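Monday, October 29, 2018

House rules for the fridge routine

So I finally wrote down our rules for door work, after the third time I caught myself explaining them at Gririer over lunch. We're up to 2,860 logged door pulls on the Grandodeo project, and most of the bad ones came from somebody (me!) skipping a step they thought was obvious.

My list, as it stands:

1. Clear the swing. Tape a line on the floor at 80 centimeters and stay behind it until the arm is parked.

2. Say "moving" out loud before you press go. Yes, even if you're by yourself. I felt silly for a week and then I stopped noticing.

3. Check the cable. Any loop at the wrist needs enough slack for the full turn — I run the wrist both ways by hand first.

4. Fingers at the side edge of the door, never flat on the front. Start slow, keep the force limit at 18 newtons, and if the door doesn't give, stop and back off. Don't bump the limit up "just this once." And watch where the thumb ends up when the hand is on the upper door.

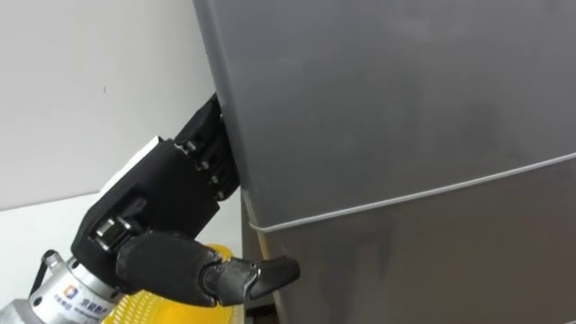
5. Write down the misses too, with the door and the grip you used. The Cidum log sheet has a column for it, so please use it.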